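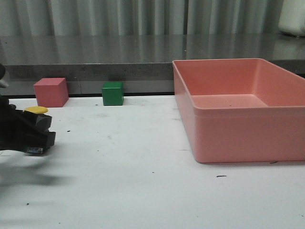 My grandmother had a word for the small things that live on the floor of a house with children in it. She called them the sarnidus, and I was nearly grown before I understood that it wasn't a real word, or at least that nobody outside our family used it. A marble was sarnidus. So was a button, a domino, a counter from some game whose board had gone to the church sale years before. At the end of the afternoon she would clap her hands and say that the sarnidus wanted their beds, and my brother and I would crawl about under the furniture collecting them up, and they all went in together. She had one box. I mention this early on because the whole of my argument rests on that one box, and I may wander off before I get back to it.

I have been thinking about blocks, you see, and where they ought to go at the end of the day. Plain cubes, pink and green, the sort with nothing printed on them, and a plain plastic bin to drop them in. I think this is as good an arrangement as any household could want, and I should like to say a word for it, as it has gone badly out of fashion.

The fashion now is for sorting. When my daughter's eldest was two we were given, by a very kind neighbour, a storage system called the Ferko, which has a little drawer for every kind of toy and a picture on the front of each drawer to show what lives inside. It is handsome, I'll give it that. It stood in our back room for three years and I don't believe the child ever put a single thing away in it without being asked, and then asked again, and then sat beside. To tidy up with a Ferko you must first decide what each thing is. Is a cube a block or is it a building toy? Is the yellow counter a game piece or pretend money? These are interesting questions, and I have enjoyed discussing them with a small person at ten in the morning, but they are no help to anyone just before bath time.

An open bin asks nothing of the sort. It has a wide mouth and a flat bottom and it takes whatever comes. I like one with tall straight walls, so that a thing dropped in stays in, and I like it to stand down on the same surface where the playing is done. Put it up on a shelf and you have made two jobs out of one.

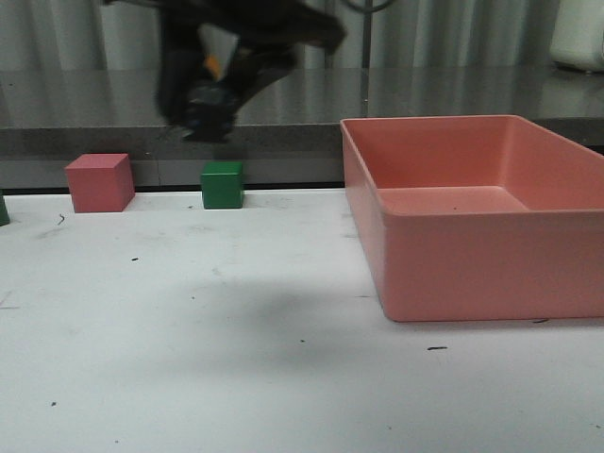 My old friend Lajos Antal, who taught infants in Neltby for most of his working life, disagrees with me about this, and he has earned the right to. He holds that sorting is half the learning. Pinks here, greens there, large ones at the back. He would have the children do it every afternoon before coats, and he says they went home calmer for it. I can well believe that they did. But Lajos had a classroom, and a bell, and a great many hands, and I have a kitchen table and a grandson who is already hungry. I do think there is a difference between sorting as a game, which children will do quite happily of their own accord if you leave them be, and sorting as the toll you pay before supper.

There is also the matter of how many. I once went through our toy cupboard in a fit of spring cleaning (it was April, and raining) and gave up counting when I got to 700 pieces, not including the jigsaws. No wonder the tidying was a misery! We kept some 70 of them, mostly blocks, and put the rest up in the loft to see whether they would be missed. One wooden giraffe was asked for. The rest are up there still, and I ought to do something about them.

What I noticed afterwards was how much longer each thing got looked at. With only a few cubes out, a child will move one a little way, and consider it, and move it back. A green one set near a pink one is a shop and its customer, or a bus and the stop. The bin gets drawn into it as well, of course. Ours has been a swimming bath and a lorry, and for one whole weekend it was called Barta and we had to wish it good night. 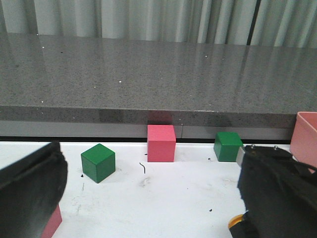
A word about the table, while I'm at it. I favour a plain white one and I don't mind it marked. Ours has its scuffs and its specks, and there are always crumbs of something or other on it however lately it was wiped, and I have stopped apologising to visitors. Strong colours show up beautifully on white. You can see at a glance what is still out, even without your glasses, and a child can see it too, and will often go and fetch the last one unprompted simply from finding it sitting there by itself.

Sándor Sárközi, who lives below us and has opinions on most things, tells me that lids are the answer. I have tried lids. A lid gets sat on, and then it gets lost, and then you have a bin without a lid, which is what I would have bought in the first place.

So that is my case, such as it is. One bin, no lid, kept where the blocks are, and everything in together. My brother has Grandmother's box now and keeps his shoe polish in it. I have asked him for it more than once.

Last updated: 20 January 2023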